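Svenja Weidemann
Okay, desk thread! I've spent my whole weekend on paper and I'm in a ridiculously good mood, so you're all going to hear about file organizers.

Svenja Weidemann
Background for anyone new: I've run my translation work out of the same room since September 2018, and in all that time I have never once thrown out a folder on the day I was done with it. They go on the pile. The pile goes on the other pile.

Svenja Weidemann
On Friday I needed one (1) signed form from the Punidier job and it took me 36 minutes to find it. It was in a folder marked "recipes." There were no recipes in there.

Svenja Weidemann
So Saturday morning, coffee, window open, everything off the desk and onto the floor. EVERYTHING. If you only move half of it you end up tidying around the other half, I've done that so many times.

Svenja Weidemann
Sorting rule I used, stolen from my aunt: if I can't say what it is within one breath, it goes in the "look at later" box. And then you really do have to look at it later, which was Sunday, and Sunday was less fun.

Svenja Weidemann
Total recycled: two grocery bags plus a shoebox of envelopes with little windows in them. Why was I keeping the envelopes?? Some had phone numbers on them with no names. Goodbye, mystery numbers.

Svenja Weidemann
Also found: my good scissors, a birthday card I wrote and never sent (sorry Omerović family, it's coming, it's only since January), and 19 pens, of which 2 write.

Svenja Weidemann
Now the part I'm excited about. Flat pile vs. standing up. I have been a flat pile person all my life and I'm switching teams for anything thin.

Svenja Weidemann
Thin stuff is terrible in a pile. Folders, clipboards, the drawing tablet, loose boards, notepads. They slide, they hide inside each other, and the one you want is always near the bottom with a mug on top.

Svenja Weidemann
Put the same things upright in slots and each one has an edge you can grab! You pull out one and the rest stay where they are. I know people figured this out a hundred years ago. I'm catching up.

Svenja Weidemann
Books, though, I still like lying flat if it's only a few. A low stack with the spines toward you is easy to read and it doesn't tip over when you take one away. On a shelf, fine, stand them up. On a desk with no bookends they go over like dominoes.

Svenja Weidemann
(Someone is going to tell me to buy bookends. I own bookends! They're holding up the cookbooks and the cookbooks need them more.)

Svenja Weidemann
Things to look at if you're getting a slotted organizer. First, measure your widest folder. Mine has a flap that sticks out and it did not fit the cute one I bought in Edow, so the cute one now holds baking trays.

Svenja Weidemann
Second, slanted slots are nicer than straight ones. I wasn't sure I'd care and I care a lot. Things lean back and stay leaned, and when there's only one folder in a slot it doesn't flop forward at you.

Svenja Weidemann
Third, weight. A super light plastic one skates across the desk when it's half empty. Stick some felt or a bit of that rubbery drawer liner under it. Mine came off the end of a roll, cost nothing, works great.

Svenja Weidemann
Fourth, which way the open side faces. Turn it toward your grabbing hand. I had mine facing the wrong way until lunch on Saturday and kept reaching over the top like I was getting something out of a toaster.

Svenja Weidemann
Where to put it: as far back as you can comfortably reach. The front of the desk is for whatever you're doing right now, and for your elbows. Everything that's waiting its turn lives along the back.

Svenja Weidemann
This goes double for a standing desk, by the way. When I raise mine I step in closer and lean on the front edge, and anything sitting there gets nudged. Ask me how my stapler learned to fly.

Svenja Weidemann
White desk people, I see you and I love you. I went and looked at so many white desks this week. Pencil marks show, coffee rings show, but a clean white top with almost nothing on it makes me want to sit down and start something.

Svenja Weidemann
The layout I keep coming back to: 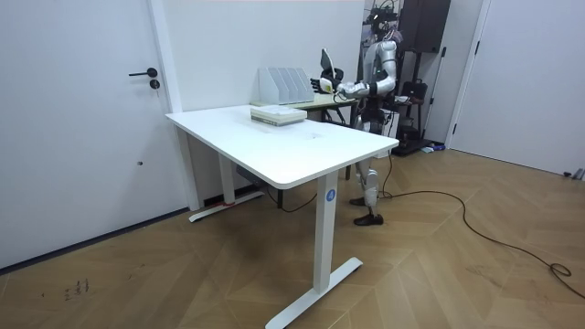
Books flat near the back edge, white organizer behind them.

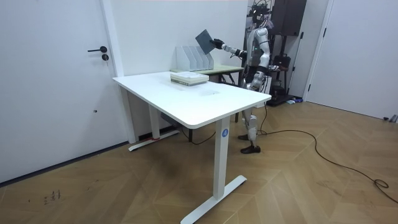 Svenja Weidemann
So that's my back row now too. Low books in front, tall slots behind, and I can see over the one to get to the other. If you swap them you have to reach around the organizer every time you want a book, and I know myself, I'd just stop putting the books back.

Svenja Weidemann
What I've got in the slots, left to right: current job, next job, things to sign, tablet, and one slot I'm leaving free on purpose. The free one is my favorite. When something new comes in the door it has a place to land that isn't the keyboard.

Svenja Weidemann
Labels: I tried little sticky flags and they curled by dinner. Colored folders work better for me. Green is work, cream is house, gray is "the tax lady will ask." I haven't needed to read a single word on a folder since Saturday night.

Svenja Weidemann
If you're only going to do one bit of this, do the thin stuff. Take every flat thing off your desk, knock the crumbs out of it, stand it up in something. A dish rack will do while you decide! I used a dish rack for an entire winter once.

Svenja Weidemann
Cables are next and I'm scared. I have one running down from under the desktop that I can't follow to anything. I unplugged it on Sunday and so far the lamp, the printer and the router are all still going. Waiting to find out.

Svenja Weidemann
A few people asked how long it took. Saturday was most of the day, but I stopped to read a lot of old letters. The putting-back part was quick, less than 60 minutes with music on. All the time goes into deciding.

Svenja Weidemann
And for whoever wanted to know about upkeep: end of the workday, books back on the stack, folders back in their slots, cloth over the top, mug to the kitchen. I do it while the computer shuts down, and my computer is slow, so there's plenty of time.

Svenja Weidemann
Show me your desks please! Messy ones too. I'm especially after ideas for big paper, like posters and maps, because I have a tube of them leaning in the corner by the door and it falls over whenever the bus to Suvbridge goes past.

Svenja Weidemann
Update: the cable was the doorbell. My neighbor has been knocking since Sunday.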